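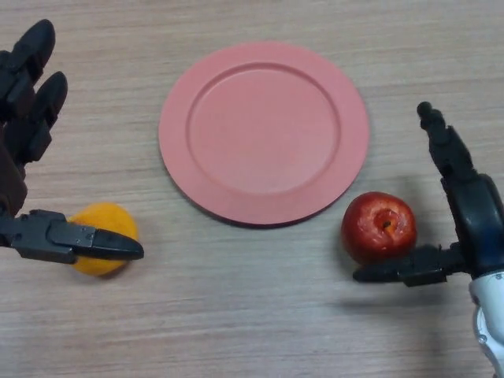
Apple, citrus, pink plate. Both hands in.

February, evening. Third week in Ondovdale and the heating in the back office has been mended, so I am writing this with my coat off for once.

The count at close was 337 examples for the day. I had hoped for more, but we lost most of an hour first thing to the left hand, which would not zero properly. The thumb thought it was a few degrees further open than it was. I ran the zeroing routine twice, then powered the hand down, had a cup of tea and ran it again, and the third time it took. I still don't know what was wrong. I wrote it in the fault book under the other two.

The task is the same as all week: one fruit on each side, plate in the middle, put the fruit on the plate. The instruction text changes from one example to the next. Sometimes it is only the apple, sometimes only the citrus, sometimes both in a stated order. When only one is wanted, the other hand can stay where it is, and I have gone back and forth over whether it should be allowed to touch the fruit it isn't moving. The Lurkard notes say nothing on it. For now I allow it and add a tag, so that anyone who wants those examples out can take them out later.

I cap each one at 30 seconds. Most come in well under. The slow ones are nearly always the pick-up, where the thumb has to get low along the table before the fingers close. If I come in too high the fruit rolls, and then I am chasing it towards the edge. I used to bin the chases. Since Gounder started reading our files properly I keep them if the fruit ends up on the plate, and mark the recovery. It sorts those into their own folder, though it also put eleven perfectly good placings in there this morning and I had to drag them back by hand.

Changes made today, so I don't forget them:

Plate shifted after every tenth example, and no longer after every twentieth. It had been sitting so near the same spot that I could have done it with my eyes shut, and a model would learn just that.

Fruit turned between examples. The apple had been going down stalk up far too often. I do it without thinking, it is how you set an apple on a table.

Start button moved to the foot pedal. My shoulder is better for it already.

Lunch was soup. It rained. I went through the morning's files while I ate and threw out nine, five because I had started moving before the recording had, and four for the wrong instruction text. The last four were my own fault. I had left the text on "citrus only" and done the apple.

The afternoon went more smoothly. I find there is a stretch from two o'clock to half past three when my hands know the job and I am not yet tired, and if I look back through the logs those are the cleanest ones. I do wonder if that is a good thing. The examples from late in the day have more stops and small corrections in them, and a robot will need to know how to correct itself. I have not tagged for time of day, but the clock is in the files anyway.
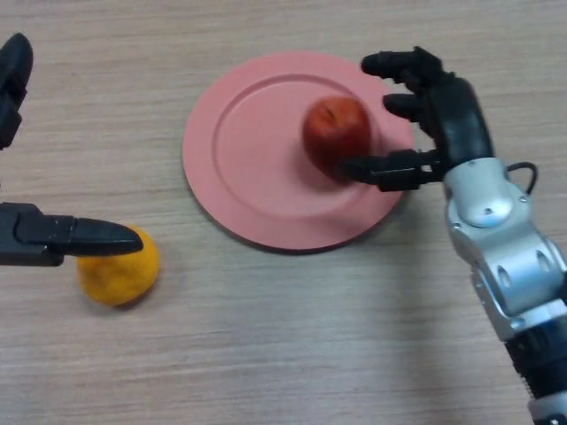 A reader wrote in under last month's entry to ask why we go on collecting when we have thousands already, and whether the same two fruits and the same plate can have anything left to teach. It was a fair thing to ask and I have been putting off the reply. The total stands at 3684 as of tonight, and the first plan was for 2000. We went past that because the first batch was too tidy. The model trained on it did well with the plate in the middle and went badly wrong with the plate a hand's width to one side. So the extra ones are meant to cover what the first ones left out – plate positions, which hand goes first, which way round the fruit is lying. As for other objects, they are coming. Walladov has promised us a crate of bowls and cups and I have cleared a shelf.

I sent back a shorter version of that.

Before locking up I wiped the fingertips and checked the screws on the left thumb, which were fine. Copied the day's files to both drives. The second drive is nearly full and I need to order another, plus more apples, as this one is going soft on one side and I don't want to be gripping it next week.

Tomorrow: zero the left hand first, before anything else. Set the instruction text and read it out loud. Start with the citrus.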